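Robot Learning Seminar, Unit 6
Reading results on two-arm imitation learning
Notes by Signe Granström, revised November 17, 2021

Before class
Read the Hedlund report, all of it, including the appendix with the failure log. If you only have time for one thing, make it the appendix. The main text tells you what the authors hope the method does. The log is where you find out what it did.

1. The claim
The report says that a policy trained on demonstrations from a person driving both arms can learn a tabletop task from a small data set, and that it then "generalizes to new layouts." Training is plain behavior cloning: record what the cameras see and what the joints do, fit a network that goes from one to the other, run it. The new part is that the network predicts a short chunk of future motion at each step instead of a single command.

I have no quarrel with chunking. A policy that predicts one step at a time drifts, small errors pile up, and soon the arm is somewhere no demonstration ever went. Predicting a chunk gives the errors fewer chances to feed back. The price is that the arm is partly blind while the chunk plays out. If something slides in the meantime, the plan is stale. The report gives the first half of that trade a full page and the second half one sentence.

2. The headline number
82 percent success. Ask of what.

The appendix says each condition got 18 trials. You can't get 82 percent out of 18 trials (work it out: 14 is under, 15 is over), so the figure has to be an average over conditions. It is, and the conditions are not equally hard. Several differ only in which side an object starts on. Average enough easy cases with a few hard ones and you can land on nearly any number you like. Sepehr Kazemi raised this when the report was first discussed at Ballanon and was told the breakdown was "available." I have asked for it too. I'm still waiting.

Also note that an operator was allowed to reset an object if it ended up out of reach. Was a reset trial a failure, or was it run again? The text can be read both ways.

3. What counts as a new layout
In the Hedlund tests, a new layout means the same objects moved by a hand's width. The walls, the lights and the camera stay put. A network could pass by learning where things sit against a fixed background, with no useful idea of what a power strip or a toolbox is.

Our own setup at Veltevmont is open to the same complaint, and you should make it. We have a white surface, fixed arms, and patterned panels on three sides. Anitha Marar's argument for the panels is that a busy background makes the policy work harder to find the object. Maybe so. It could equally give the policy a very good ruler, with every star and dot in a known place. Until somebody swaps the panels between training and testing, both stories fit the data.

When you look at the workspace, think about which things would be hard to tell apart for a network that sees only pixels. Black grippers next to a black phone, and again next to a black toolbox, would be my first worry. The thin white cable on a white surface would be my second.

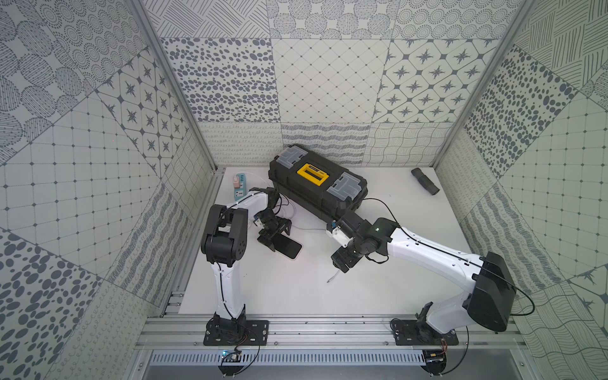 4. Baselines that were left out
The report compares the new method with an older version of itself. Three more comparisons would have cost very little:

a. Replay. Take the demonstration whose starting view is closest and play it back with no learning at all. On a fixed table this does embarrassingly well.

b. One arm frozen. If success hardly drops, the task didn't need two arms.

c. Cameras covered. Feed the network joint positions only. Trygve Løken ran this on the Firndale data last year and it still finished more than 7 of its trials, which tells you plenty about the Firndale data.

If a method can't clearly beat (a), I don't want to hear about its architecture.

5. Problem set
Problem 1. Put a confidence interval on a success rate of 15 out of 18. State which interval you used. Would you bet on the method being better than one that got 12?

Problem 2. Design a test that separates "learned the object" from "learned the background." You may change one thing in the workspace. Say what result would change your mind, and write that down before you describe the test.

Problem 3. Pick any failure from the Hedlund log and give two explanations for it that would call for different fixes.

Hand in on paper to Berhanu Yimer. Typed is fine, handwritten is fine if he can read it. Answers to Problem 2 that don't name a result will be handed back unmarked.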